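Speaker notes – Small groups in large lecture courses
Kanwood teaching workshop, 2021-12-19

Slide 1. Thank the hosts. Say the talk runs 20 minutes, with questions at the end. Handout is by the door.

Slide 2. The course: first-year biology at Narnau, 300 students, fixed seating. Before the change, three lectures a week and one exam at the midpoint. Attendance dropped every October. Mention that the room did not change, only what we did in it.

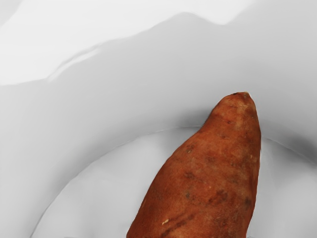 Slide 3. What a class looks like now. Short reading the night before. 12 minutes of lecture, then a problem in groups of three, then a vote. Groups stay the same all term. Pause here and let people look at the sample problem on osmosis – give them a full minute.

Slide 4. What went badly. The first set of problems was too long. Students at the ends of rows had no one to work with, so we moved to assigned seats. Grading the group sheets by hand took up most of the teaching assistants' time. Tuso, the voting tool, needs a practice run in the first week.

Slide 5. Chauhan College tried the same plan with a smaller class. They kept the reading and dropped the vote. Don't compare exam scores – the exams were different.
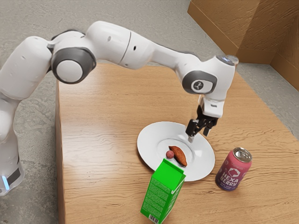
Robot arm over a plate with a sweet potato and a ball (computer rendering).

Slide 6. Advice for people starting next term. Change one unit first. Write the problems before the lecture. Tell students on day one why they will be talking to each other.

Slide 7. Questions. If time is short, skip the slide on costs and point to the handout.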